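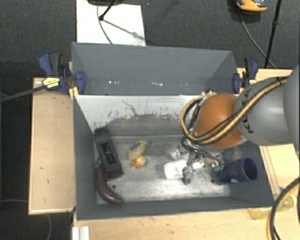

3.2 The Astell account book and the dating of the Clemcombe panels

The main written source for the Clemcombe panels is the account book kept by the Astell family between the building of the new dining room and its refitting a generation later. The book has 469 entries. Most of them concern timber, lead, candles and wages, and were passed over by earlier writers for that reason. Only a small number name a painter, and none of them uses a title for a painting that would satisfy a modern cataloger. A picture is "the large fruit," "the one for over the door" or simply "the piece."

Sheehan was the first to go through the whole book with the paintings in mind. Angus Sheehan's transcription, made while the volume was still in private hands, remains the basis for all later work, and it is followed here except where noted. He took the entry for "the large fruit" to refer to the still life with melons now at Trukden, and he used it to place all 4 panels in a single campaign of work. The argument is simple. The price given is high for one picture, the panels are the same height, and the carpenter was paid in the same month for "frames to match."

There are two problems with this reading. The first is the word "match," which in this book does not always mean that things were made together. The carpenter uses it elsewhere for a chair made to go with chairs already in the house, and for a door panel cut to replace a damaged one. The frames could have been ordered to match frames that had been hanging for years. The second problem is the price. Sheehan compared it with the sums paid for portraits, but portraits in this household were often paid for in part by the sitter, and only the balance passed through the book. Compared with the other decorative work, the sum is on the generous side for a single large canvas or panel, though still within the usual range.

Yufang Deng came to the question from the paint itself. Her study of the melon still life and the smaller flower piece found that the two were prepared in different ways. The melon panel has a pale ground laid directly over the sizing. The flower piece has a darker, reddish ground, and a thin gray layer over that in the areas meant to be seen in shadow. Deng was careful to say that one workshop could use both methods, and that a painter might change his ground to suit a subject. She also pointed out that the gray layer is found in the two later overdoors, where nobody doubts the date. On her account the flower piece belongs with the overdoors, and the melon panel stands alone as the earliest work of the group.

We think Deng is right about the order, but the gap between the earliest and latest panels may be shorter than she allowed. The relevant entry is on folio 31, where a payment is made to "Huamán for colors and for his journey." Sheehan read the surname as a misspelling of a local name and did not index it. The writing is clear, however, including the accent, and the same name appears in the parish book at Clemcombe in April of the following year, as witness to a marriage. A painter or color seller of that name was therefore known in the district at the time when the ground changes from pale to red. Whether he painted any part of the panels cannot be shown from either record. What he could have supplied is the red earth, which does not appear in the local dealers' lists before this date.

The payment itself is 596 in the book's own reckoning, with no unit given. If the sum is in shillings it is too large for pigments alone and must cover the journey and probably some work. If it is in pence it would buy a good stock of color and little else. The clerk normally wrote the unit at the head of each page, but the top margin of folio 31 has been trimmed. The pages on either side are both in pence, and we have taken the entry in that sense.

The trimmed margin also affects the three entries below it, one of which is for "mending the piece." Sheehan placed this repair on the melon panel. There is an old split along the lower left of that panel, filled and repainted, and the filling contains the same red earth as the ground of the flower piece. The repair would then have been made after the new material had reached the workshop, at a time when the melon panel was already old enough to need it or had suffered some accident in the room. The Trukden conservation file records a second, later filling over part of the split, and samples taken from that area should be left out of the comparison.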